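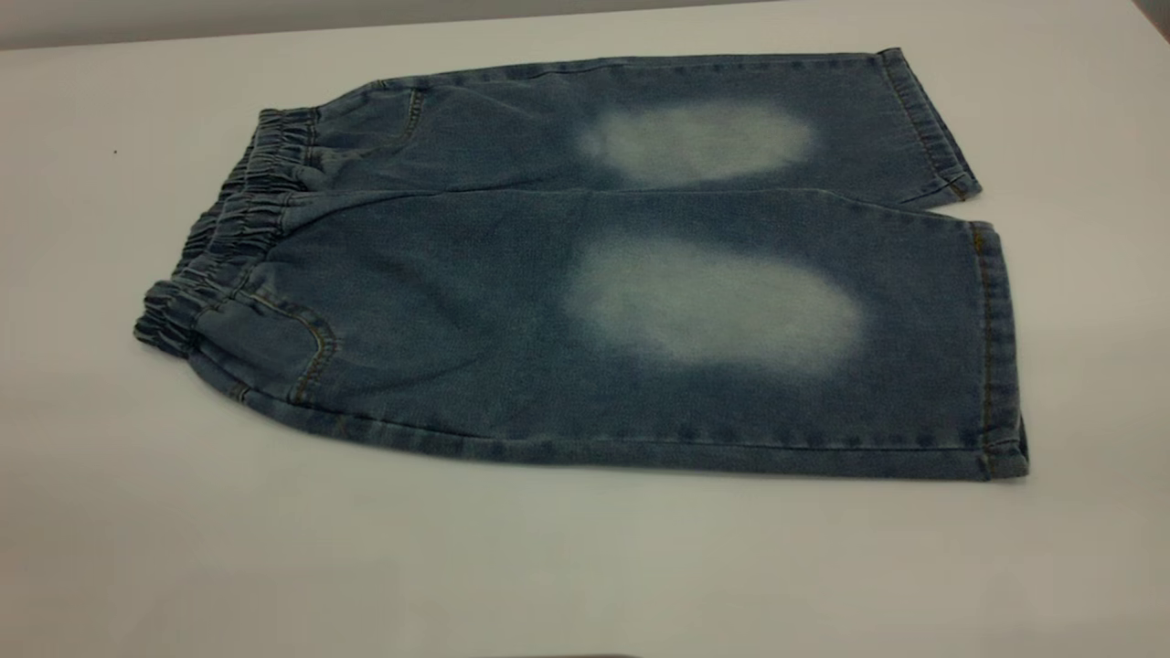

会社案内

株式会社フォモント(Fommont)は、子ども服のお直しと、着なくなった子ども服の買い取り・再販売を行う会社です。店舗は本店とレンドウ店の二か所、作業場は本店の二階にあります。インターネットと郵送での受付もしています。

はじまり

創業者のヴラチスラフ・ドレジャル(Vratislav Doležal)は、紳士服の仕立て職人として23年働いたあと、独立して小さな直し屋を開きました。当初の仕事はスーツの丈詰めとファスナー交換が中心で、子ども服を扱う予定はありませんでした。

スーツを預けに来るお客様から、ついでに子どものズボンの膝を直してほしいと頼まれることが増え、二年目には受付の半分以上が子ども服になりました。膝の抜けたズボン、きつくなったウエスト、袖の短くなった上着など、依頼の内容は今とほとんど変わりません。三年目に紳士服の新規受付をやめ、社名を現在のものに改めました。

買い取りを始めたのはその翌年の12月です。直し終えた服を引き取りに来たお客様が、もう小さくて着られないと言ってそのまま置いていかれることがあり、その扱いを決める必要が出てきたためです。最初の棚は受付の横に一本だけで、値札は手書きでした。

事業内容

お直し
ウエストのゴム交換、丈の調整、膝当て、ほつれやかけはぎ、ボタンとスナップの付け替えを承ります。新生児用から身長150センチまでが対象です。制服と体操着もお受けしますが、学校指定の刺しゅうの入れ直しはできません。革製品、ダウン、水着は扱っていません。

料金は作業ごとの定額制です。ウエストのゴム交換は1000円から、その他は店頭の料金表をご覧ください。縫い目を開いてみて追加の作業が必要とわかった場合は、一度手を止めてご連絡し、了承をいただいてから進めます。

買い取りと再販売
洗濯済みの服を一点からお持ちいただけます。記名があっても構いません。名前は作業場で消すか、消えないものは布を当てて隠します。値段のつかなかった服は、お持ち帰りいただくか、当社で引き取って当て布や詰め物の材料に使います。

販売する服には、直した箇所と使った糸の種類を書いた札を付けています。サイズ表示は元のタグの数字ではなく、実際に測った寸法で示します。洗濯で縮んだものや、丈を切ったものが多いからです。股下、ウエストの最小と最大、渡り幅の三つは、すべてのズボンに記載しています。

講習会
本店の二階で、家庭でできる繕いの講習を開いています。内容は、ウエストゴムの入れ替え、膝当ての縫い付け、靴下のかかとの補修です。道具は貸し出します。お子様連れの参加もできますが、アイロン台のある側には入れません。

作業場について

現在、作業場では13名が働いています。受付、検品、裁断、縫製、仕上げに分かれていますが、半年ごとに持ち場を替え、全員がひととおりの工程を経験します。入社して最初の三か月は、縫う仕事には就かず、ほどく練習をします。元の縫い目を傷めずに糸を抜けるようになってから、ミシンに移ります。

糸は現在127色を常備しています。デニムは色落ちの程度によって合う糸が違うため、青系だけで引き出しを三段使っています。手持ちに近い色がないときは、目立たない箇所で試し縫いをして、お客様に選んでいただきます。

直しの記録は創業時から紙の台帳につけており、今も続けています。台帳の番号がわかれば、以前に使った糸やゴムの幅を調べることができます。兄弟で着回している服を数年後に再びお預かりすることもあり、そのときは前回の記録を見ながら作業します。

店舗

本店
ペルドコム通り、旧郵便局の向かいです。一階が受付と売り場、二階が作業場と講習室です。入口に段差が一段あります。ベビーカーの方は右側の引き戸をご利用ください。

レンドウ店(Rendow)
レンドウ駅の北口を出て、パン屋の角を曲がったところにあります。お直しの受付とお渡し、販売を行っています。作業場がないため、お急ぎの場合は本店へお持ちください。買い取りの査定は本店のみです。

郵送での受付
申込書に必要事項を記入し、服と一緒に本店までお送りください。到着後、二営業日以内に見積もりをお知らせします。送料は、お送りいただくときはお客様、返送は当社の負担です。

取引先

ゴムと芯地は、創業のころからモリアーティ商会(Moriarty)から仕入れています。幅や伸びの違うゴムを短い単位で分けてもらえるので、古い服の仕様に合わせやすくなっています。また、保育園数か所から、昼寝用の布団カバーと着替え袋の補修を定期的にお預かりしています。団体でのご依頼は、数量と希望の納期を添えて本店までご相談ください。

採用

縫製の経験がある方、ない方ともに、随時応募を受け付けています。短時間の勤務も可能です。面接のあと、半日の作業体験をしていただきます。体験の時間にも時給をお支払いします。

お問い合わせ

お直しの可否は、写真だけでは判断できないことがあります。できるだけ現物をお持ちください。お預かりから90日を過ぎてもお引き取りのない服については、お電話でご連絡を差し上げます。

このページの内容は2020年8月6日現在のものです。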